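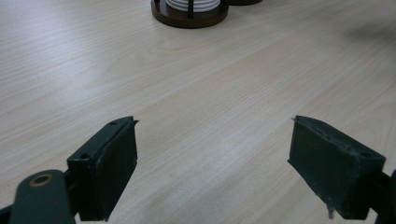 Bench top, pale wood grain, small marks visible.

February, 4:40 pm

Wipe-on finish trial, continued. Rizal is convinced the Komton oil cures hard enough for cafe tables in 16 hours. That number comes off the sales sheet and I have yet to meet a sales sheet I believed. The Toivonen rep says overnight as well, and then says "depending on conditions", so he has said nothing.

Put two coats of each on the ash offcuts, five pieces per product, all sanded to 222 because that is the odd grit Parveen had left on the roll. She thinks the grit matters more than the oil. Possible. Coarser would take more oil and look darker, but I don't see how it would change the coffee ring problem we had on the Parkemell job.

Coffee test: cup base wetted, left through lunch. Komton pieces all ringed. Toivonen ringed on three, faint on the others. Rizal says the rings will fade as the oil finishes curing. Maybe they will. The client will have put another cup down by then.

Smell is still strong on both. Drying shelf is next to the door, so it gets a draft every time somebody goes out to the van, and I would not call that a controlled anything. If we repeat this, move the shelf to the back and leave the heater on one setting all day. Parveen kept turning it down.

The Onorix hardener was supposed to fix all this. Tried it on one spare piece. It went on streaky and I had to rub it back with a gray pad. The surface feels dry to the hand, a bit plasticky. No ring from the coffee, I admit, but one piece is one piece and it had the longest time on the shelf. Not ordering a case on the strength of that.

Rizal wants to write to Parkemell now and offer a recoat with Komton. Told him to hold off until the same pieces have had a full week and a second go with coffee, plus red wine and lemon.

To do:
- cut more ash, same board if there is any left
- write the coat times on the back in pencil, the marker bled
- ask Toivonen what "conditions" means, in degrees
- Parveen to find out who used the last of the lint-free cloths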